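How to Build a First Emergency Fund on an Uneven Income 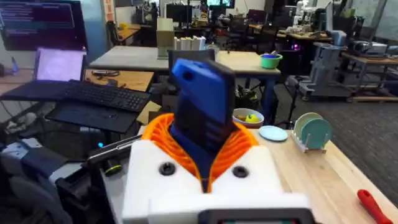
Photo: Gearóid Ó Riain

When your pay changes from month to month, most advice about saving feels like it was written for somebody else. "Put away ten percent of your salary" is easy to say when there is a salary. I have worked as a freelance translator for many years, and in one month I can earn three times what I earn in the next. In this guide I explain the method I use to keep an emergency fund, and how you can set up your own from zero.

I am not a financial adviser. The amounts are in dollars and they come from my own household, so please change them to fit yours.

What you will need

A checking account, where your income arrives.
A separate savings account, if possible at a different bank.
Your bank statements for the last six months.
One evening without interruptions.

Step 1: Find your bare month

Take the six statements and mark only the payments that you could not skip without real trouble. For most people these are rent, electricity, heating, food, basic phone, insurance, transport to work and minimum payments on debts. Do not mark restaurants, streaming, gifts or clothes, even if you feel you need them. You are looking for the cost of a month when things go wrong.

Add the marked payments for every month and then look at the highest of the six totals. This is your bare month. I use the highest total and not the average, as my heating bill in winter is very different from the one in summer, and an emergency does not wait for spring.

My own bare month is $1,695. The first time I did this exercise I expected a smaller number, because I had forgotten the car insurance that I pay twice a year. If you have bills like this, divide them by the number of months they cover and add that part to each month.

Step 2: Choose a small first target

Many books say you should have three to six months of expenses. This is a good goal for later, but if you begin with nothing it can look so far away that you give up in the second month. I suggest a first target of $400. It will pay for a car battery and the work to put it in, or for a visit to the dentist, and you can reach it in a reasonable time even from a low income.

The second target is one bare month, rounded up. In my case I rounded to $2,000. After this you can think about three months, but please do not calculate that number today.

Step 3: Open the account in a place that is a little inconvenient

If the savings are in the same app as your daily money, you will see them every time you buy bread. Choose an account with these conditions:

No monthly fee and no minimum balance.
Transfers out take one or two business days.
No debit card, or a card that you can refuse.
Deposits are insured under the rules of your country.

The interest rate is welcome but it is not the main thing at this stage. On $400 the difference between a good rate and a very good rate is a cup of coffee per year.

Give the account a name, if the bank allows it. I know a couple who call theirs "Noonan," after the street where their old car broke down on the way to a wedding. Mine is called "Roof." A name makes it harder to take money for a weekend trip.

Step 4: Save from each payment, not from each month

This is the part which is different for people with uneven income. Do not choose a fixed day of the month. Choose a rule for every payment that comes in, and follow it on the same day the money arrives.

My rule has two levels:

If I have received less than my bare month so far this month, I move $20 from each payment, whatever its size.
When I have passed my bare month, I move one quarter of everything that comes after.

In a bad month I save maybe $60. In a good month it can be several hundred. The small transfers matter also, because they keep the habit alive during the thin period, and you do not need to "start again" each time work comes back.

If $20 is too much, begin with five. If one quarter is too little because you have no children and cheap rent, take one third. But write the rule down and do not change it for at least three months, otherwise you will spend every payday in negotiation with yourself.

Be careful with taxes. If you are self-employed and tax is not taken out before you are paid, put the tax part to one side first, in another account, and apply the rule to what is left. Tax money is not savings. I made this mistake in my second year, and in March I had to empty the fund to pay a bill that I should have expected.

Step 5: Decide now what is an emergency

Write a short list on paper before you have a reason to use the money. When the washing machine is broken and the floor is full of water, it is not a good moment for philosophy. I ask three questions:

Is it necessary?
Is it urgent?
Did I have no way to know it was coming?

If I can say yes to all three, I use the fund. With two yes answers, I wait one day and ask again. New tires usually do not pass, because tires get old slowly and you can see it. For such things I keep a small separate pot of money, and you may want to do the same when the first target is complete.

An invoice that is paid late is a special case. I once worked for a small agency called Grunemby, and they paid me eleven weeks after the date we had agreed. I used the fund for the rent and put the money back when the invoice was paid. I think this is a correct use, but you must treat it as a loan from yourself and return the whole amount, before the one-quarter rule is applied.

Step 6: Fill it again after you use it

Many people feel that they have failed when the balance goes down. The fund has done its job. Go back to the rule from Step 4 and continue. If you used more than half, you can cancel one or two optional expenses until you are back above $400 – I usually pause my magazine subscription and stop buying lunch outside.

Common questions from readers

Should I pay my debts first?
If you have a credit card with high interest, save until the first target and then put the extra money on the card. Without any reserve, the next repair goes on the same card and you are again at the beginning. When the card is paid, return to the second target.

Can I keep the fund in cash?
A small part, yes. I keep enough for two days of food and a taxi. More than this is a risk in case of theft or fire, and it is also too easy to borrow from.

Can I invest it?
I would not. The price of an investment can be low exactly in the week when you need it. Invest other money, later.

My partner and I both have uneven income. One fund or two?
One fund for the household is simpler, but both persons should follow a rule and both should be able to see the balance. Calculate the bare month together, for the whole home.

How often should I check the numbers?
I repeat Step 1 once a year, and also when the rent changes or somebody moves in or out. It takes less than an hour when you already know which payments to mark.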